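Jarman Water Users Group
Minutes of the ordinary meeting held 3rd January, Jarman Hall

Meeting opened at 7.05 pm. Quorum present. Apologies were received from two members on the lower channel.

1. Previous minutes
Taken as read. One correction: the flow limit at the Grulten offtake is set by the licence and was wrongly recorded as a by-law. Accepted as amended.

2. Matters arising
2.1 Culvert at Porau Road. The shire has confirmed in writing that the culvert is its asset up to the downstream headwall. The group remains responsible for the apron and the first section of lined channel. Closed.
2.2 Padlocks on regulator gates. All gates are now keyed alike except Unditano No. 2, where the hasp is bent. Hasp to be replaced before the lock is changed.

3. Channel condition
The inspection report was tabled. Seepage is confined to the unlined reach between the Porau siphon and the Grulten offtake, a length of some 200 metres. Losses there are worst when the channel runs above the three-quarter mark. The meeting discussed three options:
(a) clay lining, cheapest, but requires the channel to be dry for the whole of the works;
(b) rubber membrane with concrete ballast at the toe;
(c) pipe, which would also deal with evaporation and weed.
Members on the upper channel favoured pipe. It was noted that pipe would remove the stock watering point at the siphon and that a trough would have to be priced in. Decision held over until quotes for (b) and (c) are in hand.

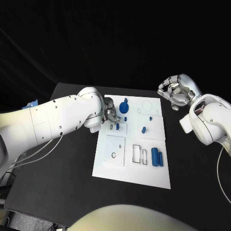 4. Licence and metering
4.1 The current licence runs to 2033. No change to the annual volume is expected before then, but the metering conditions may be tightened at the mid-term review.
4.2 The Unditano meter has been reading low against the gauge board. The difference is steady across the range, which points to the setting of the meter and away from weed or silt. Technician to attend. Readings to be taken from the gauge board in the meantime and marked as such on the return.
4.3 A member asked whether carry-over can be transferred between outlets on the same title. Answer: yes, on the standard form, provided both outlets are metered.

5. Accounts
Accounts for payment were read and passed. The delivery charge was left at its present rate. An invoice for $181 for gate seals had been paid twice; the supplier has issued a credit, to be used against the next order.

6. Weed control
Arrowhead was found below the Grulten offtake and has been dug out by hand. Members are asked to check their own drains and to report any regrowth with a location. No spraying is to be done within the channel reserve until the permit has been renewed.

7. General business
7.1 Water orders. Late orders continue to cause trouble at the tail end of the system. Orders are to be in by noon on the day before delivery – text message is acceptable, voicemail is not.
7.2 Fencing. The boundary fence at the Unditano regulator is down at the strainer post. Landholder to be written to regarding half cost.
7.3 Access track. Grading put off until after the April shutdown, when heavy vehicles will have finished with it.

8. Actions
Obtain quotes for membrane and pipe, including trough – works subcommittee
Replace hasp and lock, Unditano No. 2 – channel attendant
Book meter technician – secretary
Letter on fencing – secretary
Renew spray permit – channel attendant

Next meeting to be set once the quotes have been received. Meeting closed at 8.40 pm.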